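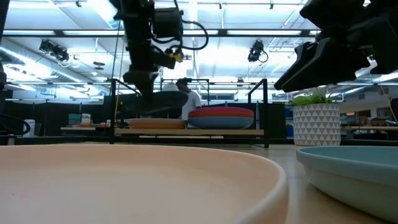
Slow feeder or puzzle mat for a dog who inhales dinner?

anathi_j
My beagle mix Drolus (yes, weird name, my nephew picked it) finishes a full dinner in 14 seconds. I timed him! Then he burps, paces, and twice in January it all came right back up on the rug. The vet says his weight and bloodwork are fine and I just need to slow him down. So far I've tried spreading his kibble out on a wide peach plate, like the one in my picture, instead of using a bowl with a rim like the blue one next to it. It helped for two days and then he figured out he could vacuum that up too. Has anyone used the Kollier maze bowl? Or is a snuffle mat better?
Anathi Joubert

lemieux_hound
We have the Kollier and I love it. My lab went from nothing flat to nearly 6 minutes. Get the one with the rubber bottom or he'll shove it all over the kitchen.

Drodby763
Going to disagree. Maze bowls made my guy so frustrated he started chewing the ridges, and I ended up picking bits of plastic out of his bed. Snuffle mat all the way. They get to use their noses and mine naps like a log afterward.

lemieux_hound
Chewing the ridges means he needs to be watched while he eats, I wouldn't blame the bowl for that. And how do you wash a mat with gravy on it?

Drodby763
I don't put gravy on it lol. Dry food only, shake it outside, washer once a week on cold.

unathi_e
I foster, so I've been through a lot of fast eaters (the worst was a 122 pound mastiff, picture that at 5 am). What worked for most of them was splitting dinner into three small servings, a few minutes apart. Costs nothing. If he still throws up after that I'd call the vet back, and if his belly ever looks swollen or he's trying to vomit and can't, go right away, don't wait for morning.
Unathi Engelbrecht

anathi_j
Thank you, I didn't know that about the belly. He does eat wet food at night so the mat might be gross. I'll try the three servings first and maybe grab the Kollier when it's on sale.

Drodby763
Fine, but put some dry in a rolled up towel for him sometime. Free snuffle mat!

anathi_j
Ok the towel I can do. He's going to eat the towel, isn't he

unathi_e
Use an old one and stay in the room with him.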